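Workshop notebook, Friday, a bit after 9 in the morning

Coffee first, then the table. I keep promising myself I'll write these up the same day and then I go home and eat dinner like a normal person, so this covers yesterday afternoon as well.

Where we are: the kitchen corner is supposed to feel like somebody's small apartment kitchen, the kind where everything you own has to live out in the open. Larach wants the layout settled before the end of March and I've been fussing with it all week. Version 3 had everything lined up along one edge and it looked like a yard sale. Version 4 was better but you couldn't get a plate out without knocking your knuckles on the mugs (I did this over and over and still didn't move them, no idea why). So now we're on version 5, and I think I like it!

Things I changed yesterday: swapped the old wire rack for the wooden one, put the corn back in, took the bread out. The bread was a nice idea but it was the Poko one, the squashy foam loaf, and it had started shedding crumbs of itself all over. Not real crumbs. Worse than real crumbs, they stick to your sleeves. It's in the bottom drawer if anyone feels sentimental about it.

Also put fresh covering on the tabletop. The brown again. I had a go with the pale green on Monday's layout and the yellow stuff just looked sickly against it, while on the brown it looks like food. Smooth it out from the middle with the side of your hand, otherwise you get a ridge and the base of the mug tree rocks on it.

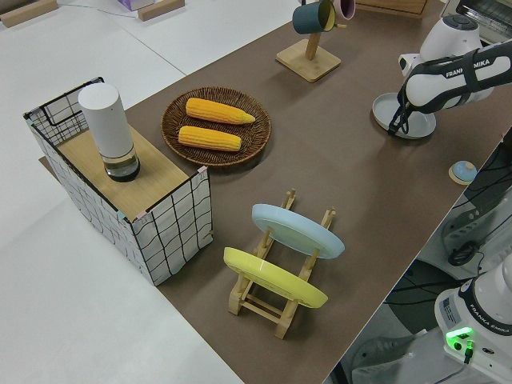 Gadisa Beyene

The rack is the piece I'm happiest with. Blue plate in the back slot, yellow in front, and the pale wood goes with both of them. I was going to sand the uprights and then decided to leave them alone, they're fine. It does want to sit toward the front of the table where you'd reach for it, and for version 5 that's where it stays.

Corn: two ears in the dark wicker basket, tips pointing the same way. I tried a third ear and it rolled up onto the rim every time I bumped the table. Two sit nicely. If you take them out, please put them back side by side, I'd like the basket to start out the same every morning. The basket came with the Araújo order, by the way, the one that showed up with 29 packing slips and no invoice. Still waiting on that. Total on the quote was 1,287 and I want to see the same number on the bill before I sign anything.

The grid box is still my problem child. I love how it looks, the wobbly black lines on the white sides look like somebody drew them on during a long phone call, and the two little clips in pink and teal cheer it up. But with the board in there and the tall white cylinder standing on top, it's become a stand more than a box, and I keep losing things I'd normally throw in it. Tape measure, pencils. I might look for a second one just for junk and keep this one for show.

Mug tree is at the far side now. Teal mug on the left arm (yellow inside, very cheerful) and the pink one behind. Question for whoever's in on the late shift: does the pink one bother you back there? I keep going back and forth. Turning the tree a quarter would bring it around, but then the teal one points away from you and that's the one everybody goes for.

Korero called about the cutlery tray, they can do it in the same pale wood as the rack. I said yes before asking the price, so that's a phone call for this afternoon.

To do:
Call Korero back, price and depth of the tray
Find the other roll of brown covering, it was behind the door
Felt dots for under the mug tree
Ask Larach if version 5 can be the one, please
Lunch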